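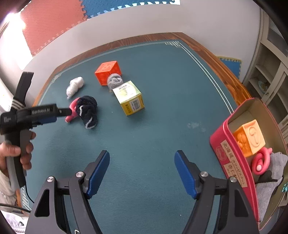 Household Tips — Bencombe Home Economics Department

The open day at Cestthorpe included a tidying demonstration with hand-held grippers. Visitors may apply the same methods at home.

Roll socks into a ball before sorting. Keep toys and socks in one open box while the table is cleared.

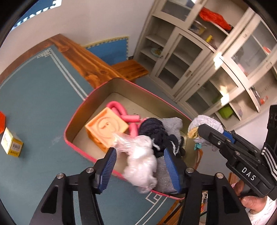 Page last changed: Sunday, April 22, 2018

Grip a thin plastic bag by its thickest fold — a light pinch is enough. Leave small cartons until last.

157 shares | 16 comments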